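Reading a Room Through Its Storage
Notes for Session 4, Domestic Interiors and Daily Life
Selma Yordanov

Welcome back! Last time we looked at kitchens as workplaces. This week we get to one of my favorite subjects – where people put their stuff, and what that does to a home.

Start with the chest. For centuries it was the main piece of storage in many European houses, and it did a lot of jobs. You kept linen in it, you sat on it, you moved house with it. Its big weakness is the bottom layer. Anything down there can only be reached by lifting out everything above, and drawers are a wonderful answer to that problem. Once you can pull a layer out sideways, small things get their own place.

The second big change is storage that stays with the building. A fitted cupboard belongs to the wall, so when a family leaves, it stays behind for the next one. Think about what that means for inheritance, for repairs, for who pays!

Our main case is the Kollville survey, led by Mal-soon Ham. Her team visited 101 apartments and listed 413 fitted units, from hall closets to the odd little cupboards over doors. I love this study because she asked people to open the doors and talk. One tenant spent 30 minutes on a single shelf. Please read the chapter on hallways before class, and skim the tables at the back (the totals by floor are less useful than they look).

A few terms you will need:
Carcass – the box of a cabinet, without doors or drawers.
Face – whatever you see when everything is shut.
Joint line – the gap or seam where two panels meet.
Plinth – the base the carcass stands on.

Plain faces became a taste of their own in the twentieth century. With no molding to catch the eye, you start to notice light, seams and shadows instead.
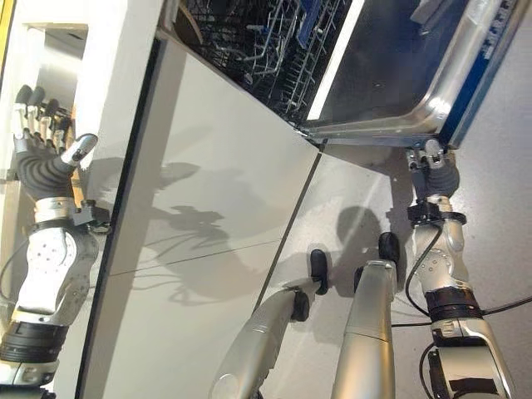
Fig. 1. White cabinet panel meeting a pale grey one along a straight joint line.

For next time, choose one piece of storage where you live and write a page on it. Who opens it, and how often? What is at the back? Sketches are very welcome, and they can be rough. Bring two copies, one for me and one to swap with a neighbor.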